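Chapter 4
Small Tools, Small Parts and a Good Table

In the first three chapters we kept to the big work: shelves, gates, the shed door at Drerkcombe that would never quite hang straight. If you have followed along with those you will have sore shoulders by now and, I hope, a certain fondness for the long spirit level. We now come indoors and sit down. The chapter is given over to light repair and assembly, the sort of work that is done on a tabletop with the kettle within reach, and it is a kind of work I have always loved (perhaps more than is sensible in someone who is supposed to teach the whole course evenly).

By the end of the chapter you should be able to set out a table for a small job, choose between a screw and a spot of hot glue, drive a small screw without spoiling its head, and put everything away so that the next person can find it. None of this is difficult, but it does ask for patience, and patience comes more easily when the table is doing its share.

4.1 The table and the light

A plain wooden top is very hard to beat. Pale wood is kinder still, for a dark screw shows up against it straight away, and you will be surprised how much of an afternoon can vanish in looking for a dropped screw on a patterned cloth. Wipe the surface down first, let it dry, and run your palm over it to feel for grit or old drips of glue.

Bring out the tool you mean to start with and leave the rest in the box for the moment. For most of the exercises in this chapter that will be the cordless screwdriver, a slim, light thing beside the heavy drill of Chapter 2, and much better suited to small screws. Lay it down in the clear middle of the table and get to know it before you put it to anything. Find the button. Find the part meant for your hand. Look at the bit, and see that it is seated properly and that its end isn't chewed or rounded.
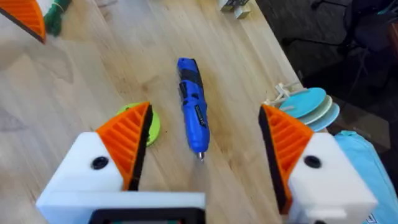 Fig. 4.1 Cordless screwdriver on a wooden tabletop, with the short metal bit fitted.

Practise on scrap before you go near anything you care for. Soft pine is best to begin with. Start each screw by hand, a turn or two, until it stands up by itself, and then bring the driver down squarely on top of it. Keep the bit pressed into the head the whole time. Most spoiled screws are spoiled by a driver held at a slant, or by someone looking away at the last moment to see who has come in. When I ran the evening class in Conneely we used to do 30 screws in a row on the first night, which sounds very dull and was in fact rather jolly, and by the end of it even the most nervous beginners had stopped holding their breath.

4.2 Glue, and the small company it keeps

Screws are splendid where you have enough material to hold them and where you may want to undo the thing one day. There are plenty of jobs where neither is true, and for these the hot glue gun earns its place. It will hold a loose trim or a bit of felt, and it sets quickly enough that you needn't sit there pinching the two halves together until supper.

Do treat it with respect. The nozzle and the fresh glue can both burn you badly, and the glue clings to the skin as it does so. Keep a bowl of cold water near, keep the lead well away from the edge of the table, and put a scrap of card under the nozzle for drips. Bring the tip down close to the work before you squeeze, for glue let go from a height pulls out into long threads that get into everything. If you are joining something very small, hold it steady with a clothes peg or a pair of tweezers and save your fingertips.

You will find that other things gather on the table as the job goes on. A hex key comes out for one bolt and stays, and a circuit board waits its turn at the far corner. A small bowl is a great help at this stage, and any little kitchen one will do. Circuit boards should lie flat and well clear of the glue, and you should pick them up by their edges. 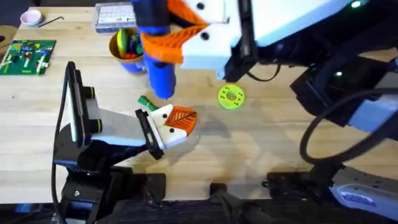
4.3 Mending toys

Toys make the best practice I know. They are cheerful, they are built of many different shapes, and their owners are very forgiving provided the thing comes back in time for bed. The mending mornings at Brellville began with toys alone, and I still have the notebook from that first March, with a glue stain right across the cover.

Start by laying the pieces out on the bare table with a little space between them. Turn each one over before you decide anything. An odd shape often makes sense the moment you see it from the other side, and a piece that looked like nothing much may have a beak or a wing to it.
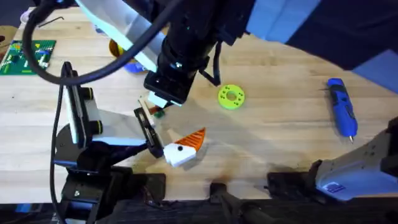
Once you know which piece belongs where, try the whole toy together dry, with no glue and no screws, and see where it fights you. A join that has to be forced when dry will not be any happier with glue in it. Look for a burr of plastic or a crumb of old adhesive, and take it off gently with a fine file. Then think about who will be playing with the toy. Anything meant for a very young child must have no small parts that can work loose, and if you can't be certain of your mend, keep the toy on a shelf as an ornament.

Before you begin Exercise 4.1, you will need:

a clear wooden table
a cordless screwdriver and a bit that fits your screws
a hot glue gun and a piece of card
a small bowl
an offcut of soft pine
50 short screws

Mark a pencil line along the offcut, set out your first screw at one end of it, and turn the page when you are ready.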